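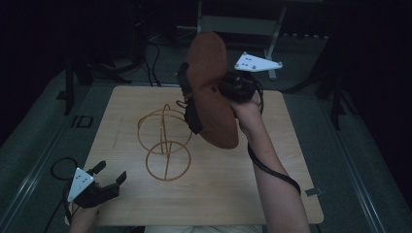

4. Setting up your Mulell wire cap stand

Your stand has no moving parts, no battery and no app. It has still managed to generate 31 letters to our office, so please read this section before writing the next one.

4.1 Before you begin

Clear a patch of table. Any flat surface will do, though a pale one shows up stray wire ends nicely. Keep the stand off anything you'd be sorry to scratch.

1. Lift the stand out of its box by the rods. Do not lift it by a ring. The rings are thin and will remember.

2. Stand it with the lower ring nearest the table and the upper ring more upright. If it looks like a collapsed bicycle, you have it the right way round.

3. Press lightly on the top. A small wobble is normal. If it rocks, turn it by a quarter and try again before you start bending things. Kieran Clegg in our repairs room has straightened 284 stands, most of which were fine when they left us.

Note: Straight rods are meant to be straight and diagonal rods are meant to be diagonal. Please don't tidy them up.

4.2 Checking the cap

Soft caps want a quick look before they go on. Suede in particular holds on to dust, and a stand will only display the dust more prominently.

4. Turn the cap so the inside faces you and look along the band, where the finer weave meets the open mesh. Pick off fluff by hand. A sticky roller will catch on open mesh, and you will then own a roller with a cap on it.

5. Run a thumb along the stitched rows on the crown, following the curve. Snip any loose thread; never pull it.

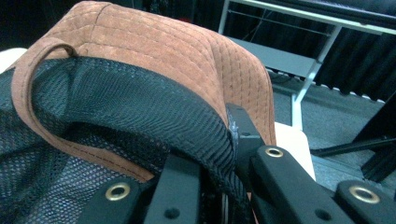 6. Lower the cap over the upper ring, crown up, and let go. It should settle under its own weight. If you have to push, the cap is too small for the stand and should be stored some other way.

Caution: Never put a damp cap on the stand. Wire leaves marks on wet suede, and the guarantee is quite rude on the subject.

4.3 Looking after it

Dust the rings with a dry cloth. Brush suede in one direction only and decide which direction before you start.

Spare rubber feet are part no. 376, sold in bags of 11. Address orders to Montserrat Carrillo at the Balley office, with your name in capitals.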